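4.3 Refilling a Kovik tip box from a part-used box

Use this procedure to combine part-used racks of the same tip size before the autoclave run. Do not use it for filter tips, which are supplied sterile and go back to stores if the seal is broken.

You will need:
Source box (part used)
Receiving box, base and rack
Clean gloves
Label tape and marker

1. Clear the work surface and wipe it down. Let it dry before setting out any boxes.

2. Check the tip size printed on both boxes. Tips from the Drarkia series fit the same rack holes as Kovik tips but do not seat properly on Prarkik pipettes. Keep the two apart.

3. Open the source box. Take the lid right off and lay it beside the box, clear of the work area.

4. Press down on each corner of the receiving rack until it sits level in its base. A rack that rocks will tilt the tips and make them hard to pick up.

5. Start at the back row of the receiving rack and work forward. Lift each tip by its wide end and lower it straight down into the hole.

CAUTION: Do not touch the narrow end of a tip. Discard any tip that has been dropped – even onto a clean surface.

6. Fill each row before starting the next. Gaps are hard to spot once the lid is on.

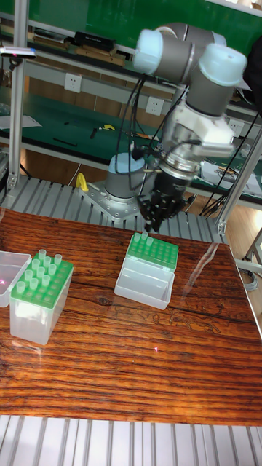

Can tips be moved before the source box is empty?
Part-used boxes are fine to draw from at any time, provided both boxes hold the same size and neither has been used for samples.

7. Look across the rack at eye level. All tips should stand at the same height. Reseat any that are high.

8. Close the lid and label the box with the tip size and the month, for example March. Put it on the autoclave shelf.

Note: Empty racks and bases can be reused. Replace any base with a cracked rim. Order replacements from Andreadis under part number 417 – lids are ordered separately as part number 700.

Note: Do not stack filled boxes more than 8 high. The lower lids can bow and lift the outer tips out of their holes.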